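Lilier – léxico aberto de palavras que quase ninguém traduz

O que tem neste repositório

O Lilier é um conjunto de 400 verbetes em português sobre palavras de encadernação, papel e costura de livros, com equivalentes em inglês e, quando consegui achar, em mandarim. Nasceu de uma lista que eu mantinha num arquivo de texto e que foi ficando grande demais para caber na minha cabeça (e bonita demais para ficar só comigo!).

Cada verbete traz a forma principal, as variantes regionais, uma definição curta e pelo menos uma frase de uso. Adoro as variantes. Cabeceado, por exemplo, aparece também como requife e sobrecabeceado, e cada oficina jura que a sua forma é a certa. Guardei todas.

Arquivos

verbetes.csv – a tabela principal, uma linha por verbete
variantes.csv – formas alternativas, ligadas pelo campo id
frases.txt – frases de uso, uma por linha
notas/ – dúvidas em aberto, discussões, coisas que ainda quero checar

A codificação é UTF-8 e o separador é ponto e vírgula. Quem abrir no programa de planilhas precisa escolher isso na importação, senão os acentos viram sopa.
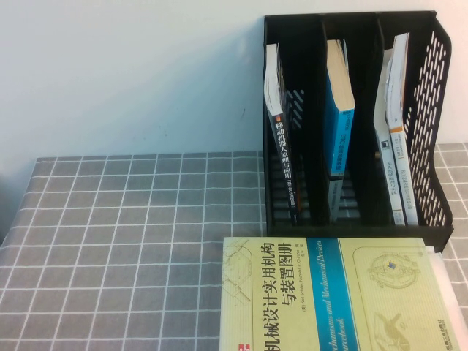
Upendo Khaemba escreveu na página de discussões que a definição de "seixa" estava estreita demais: eu falava só da margem da capa que passa do miolo na frente, e faltavam a cabeça e o pé. Pediu também que "charneira" tivesse dois sentidos separados, um para a dobra externa e outro para a tira de reforço. As duas correções entraram na versão 2, e o verbete ficou muito melhor.

Como os verbetes foram feitos

Comecei pelas apostilas do curso de Greltbridge, que são uma delícia de ler, e depois passei para conversas gravadas com encadernadores. Das gravações saíram 33 termos que eu nunca tinha visto escritos. Nesses casos a grafia é minha, e o campo fonte diz "oral". Se você conhece outra grafia, mande!

Os equivalentes em mandarim vieram do glossário Xu, conferidos um a um. Há lacunas, sobretudo em ferramentas: para "dobradeira" achei três candidatos e ainda não me decidi por nenhum.

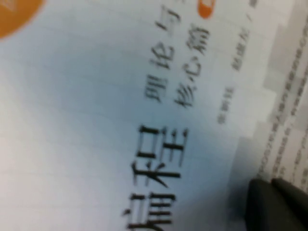 A revisão completa terminou em março. Dos verbetes, 300 já passaram por duas leituras e têm o campo estado como "revisto"; os outros estão como "rascunho" e podem mudar de definição sem aviso. Para citar em trabalho, use só os revistos, por favor.

Limitações

O léxico puxa muito para o português do Brasil. O de Portugal aparece quando alguém me corrigiu, e o de Angola e Moçambique quase não aparece – uma falta que me incomoda e que eu queria muito resolver. Douração também está fraca, com poucos termos de ferros e quase nada sobre folha de ouro.

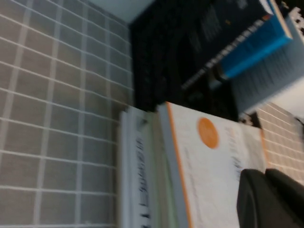 Termos de máquina industrial ficaram de fora por enquanto. O projeto irmão, Pralport, cuida de gráfica e impressão, e os ids dos dois não se repetem, então dá para juntar as tabelas sem susto.

Como contribuir

Abra uma discussão com a palavra no título e conte onde ouviu ou leu. Uma frase de uso vale ouro, mesmo torta, mesmo de conversa. Não precisa saber mexer com CSV, eu passo para a tabela.

Licença

CC BY 4.0. Pode copiar, imprimir, traduzir e costurar à mão, citando o Lilier.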